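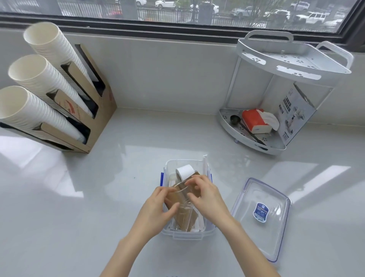 *Counter by the window: clear box with blue clips, lid off to the right, paper cups on the left.*

# Tierney break counter: what goes where

Notes on keeping the drinks counter usable. Oana Chiriac wrote the first version in June and I've cut most of it, as I don't believe anyone read it.

## Boxes

- Clear box, clip lid: odds and ends. Plastic cup, paper bag, tape.
- I'm not convinced tape belongs with cups. Leandro says it does. Left in for now.
- The lid is meant to keep dust out. It can't do that lying on the counter.

## Paper cups

They go in the cardboard dispenser, three slots. The supplier says it saves cups. We got through 1749 before we had it and 2490 after, over the same length of time, so I have my doubts.

## Corner shelf

White, two tiers, holes in the trays. Fine for light things. The leaflet claims it will hold 24 mugs; I wouldn't try.

## Not covered

- The fridge
- The Trarkico kettle, which Anel Molefe is still trying to return

Changes to Fergal Dolan, please. Don't edit the printed copy.

Last checked: October 2018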